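A Box Is Enough

Lindiwe Kruger keeps her offcuts in cardboard. She has built small furniture under the name Vuvenar for nine years, and the short pieces left over from each job go into open bins on the bench until December, when she sorts them.

Her rules are simple. Anything too short for a chair rung becomes a peg or a paint stirrer. Stained wood stays apart from bare wood — the color rubs off.

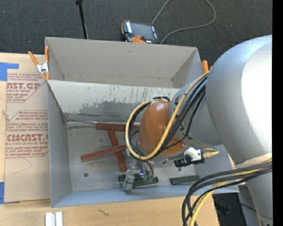 Cardboard wears out, and Kruger doesn't mind. A bin with scuffed panels still holds sticks, and a pair of spring clamps will stiffen a rim that has started to sag. She replaces a bin when the floor gives way.

Her neighbor Yolandi Shezi bought 100 pegs from her last winter. They now hold coats in the hallway at Iltau, the guesthouse Shezi runs.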